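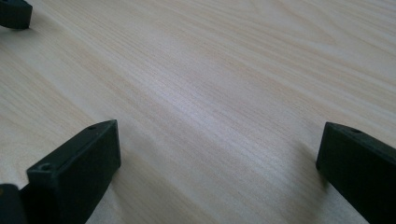 Automation at the Clestton plant: questions from staff

Updated May 2020

Which jobs are changing first?
Table wiping and sorting on the Ouellet line. Packing, receiving and the paint room stay as they are until at least July.

Will anyone be laid off?
No. The plant has 154 people on the floor and the agreement with Silthorpe covers all of them. Two positions on the Ouellet line will be reclassified as cell operator, with the pay grade posted in the lunchroom.

What are the hand-held grippers for?
Staff use them to do a task by hand while the tool records the movement. The recordings are used to train the robot arms. Each task needs 200 recordings before Zukell will set up an arm for it.

Do I have to take part?
No. Recording is voluntary and is paid at your regular hourly rate. If you say no, your shifts stay the same.

Does the tool record me?
It has a camera that points at the work surface. Your hands may show up. Sound is not recorded. Please take off rings and name badges first.

Is it used to measure how fast I work?
No. Supervisors don't have access to the recordings.

My wrist gets sore using it. What should I do?
Stop and tell Hélène MacPherson in health and safety. Sessions are limited to 2 hours, including breaks.

Who do I ask about training?
Hiu-tung Poon keeps the sign-up list for the cell operator course. You don't need any computer experience to apply.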